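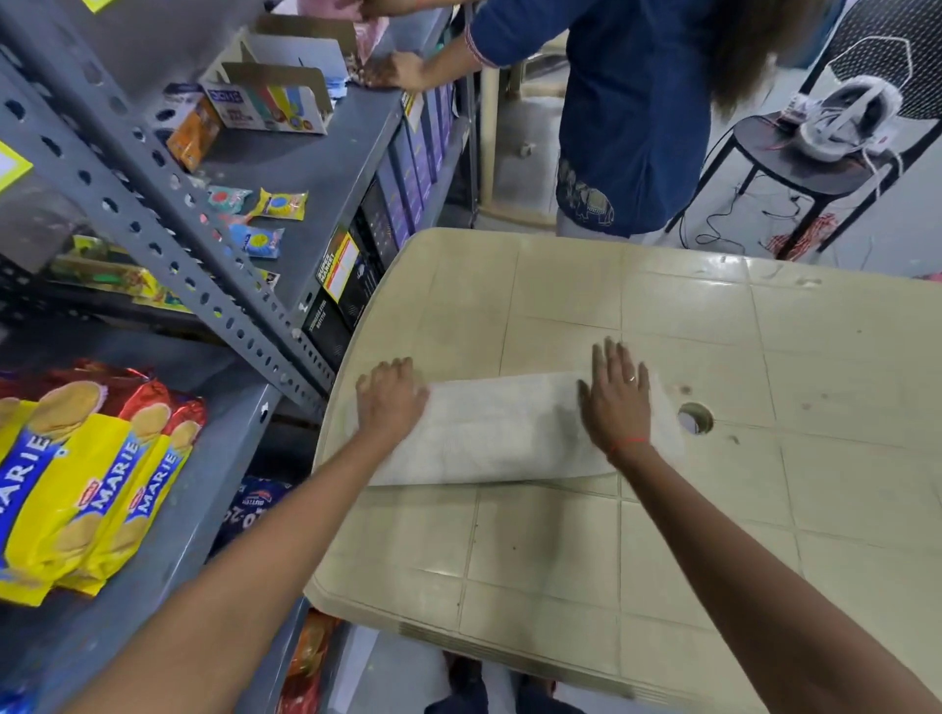

My aunt ran the shop at Parkby for longer than the bus had been stopping there, and she had one rule she never broke: you did not hand a customer anything on a dusty surface. So every morning of the summer I stayed with her I wiped, and wiped again, and dreamed of the sea at Gresska.

The old widower from the hill came in on Wednesdays with a list as long as his arm — tea, soap, matches, something sweet for the dog. I liked to pack for him slowly, so he could sit a while. The Marie biscuits went into the cloth bag with the green handles, and he watched them go in as if they were eggs. "She liked those," he told me at last, and I quietly added a second pack. 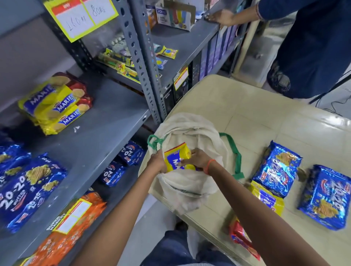 My aunt saw everything, of course, even from the back room with the radio on. She glanced at the yellow packs left on the shelf, then at me, and wrote nothing at all in her book.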